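Print this thread | E-mail this thread

Grasp planner: wrist camera tilt and soft packs

plumbline_k
We're running Lokon 2 on a two-arm cell and the planner treats soft packs as rigid boxes. On cartons it is fine. On plastic-wrapped tissue it closes to the modelled width, decides it has contact, and lifts early. I've tried lowering the force threshold and all that does is move the fault to the cartons.

The wrist camera is mounted a quarter turn off from the gripper frame, and I correct for that in the transform tree and leave the pixels alone. Raw wrist view below, before any rotation. 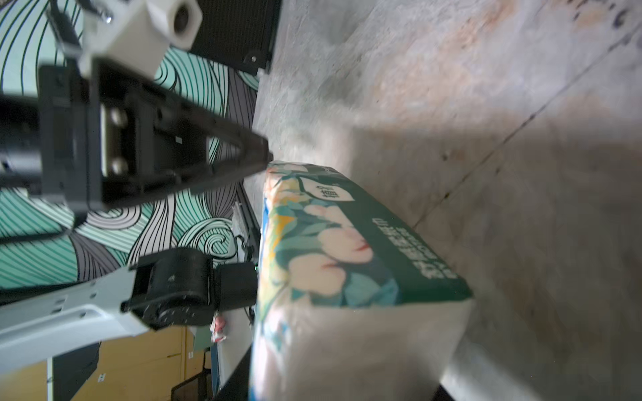 Wrist view, one finger against the side of the pack. Not rotated.

Question is whether to fix this in the contact estimator or give up and train a width correction per object class.

quarterturn
Contact estimator. Per-class corrections are a maintenance job for life. We had 111 of them on an older Wukent build and every packaging change broke a few.

Also, look at the glare on the lower part of that pack. If your segmentation runs on the raw picture, the mask will lose that end and your width estimate is wrong before the fingers get anywhere near it.

plumbline_k
The mask does lose it. I had put that down to the wrap. Exposure is fixed at present.

sevenbar
I disagree with quarterturn. A contact estimator on a parallel gripper with no tactile pads is motor current and guesswork. On a soft pack the current rises so slowly that any threshold you pick is wrong for half the stock. We gave ours a softness flag, two values, set from the detector label. It took an afternoon and hasn't been touched since.

quarterturn
A softness flag is a per-class correction with two classes.

sevenbar
Yes, and two is a number I can maintain.

osprey_ctl
You can get more out of current than that if you look at the slope instead of the level. Sample at 700 Hz, fit over the last 20 ms, and compare against the free-running slope from the same closing speed. Cartons give a sharp step. Soft packs give a long ramp. The Osagie driver exposes both values, though the units in the header are wrong.

Is the planner using one camera or two?

plumbline_k
Two sources. Wrist for the final approach, fixed camera for choosing targets and splitting work between the arms.
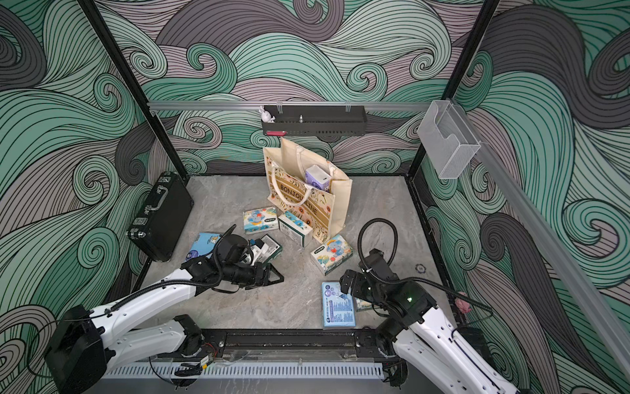

Target allocation is the part I trust least at the moment. The planner assigns each item to the nearer arm and then checks for collisions, so with both arms in the cell it can pick a pair that blocks each other and sit there replanning. Occlusion makes it worse. The blue and white pack just behind the flat light blue one, by the right gripper, is partly hidden from the fixed camera, and the detector tends to merge the two into one long object with a centre that is on neither. I'm on the stock Flelleo detector with the default overlap setting.

sevenbar
Drop the overlap setting first. Then make the allocator plan in pairs. Checking collisions after assignment is the wrong order for two arms sharing a floor.

quarterturn
Agree on pairs. For the merged detection I'd leave the setting alone, clear the front item and detect again. Tuning overlap for one bad case will split your larger boxes.

osprey_ctl
Depends how long a detection pass takes. Ours is around 2 seconds and we would notice it on every pick.

plumbline_k
Shorter than that here, so I'll try the second pass. I'll put the slope fit in tonight with the softness flag as a fallback, and post the current traces once I have both sorts of pack logged at the same closing speed. Which header has the wrong units, the joint one or the gripper one?

osprey_ctl
Gripper. It says amps, it's milliamps.

Print this thread | E-mail this thread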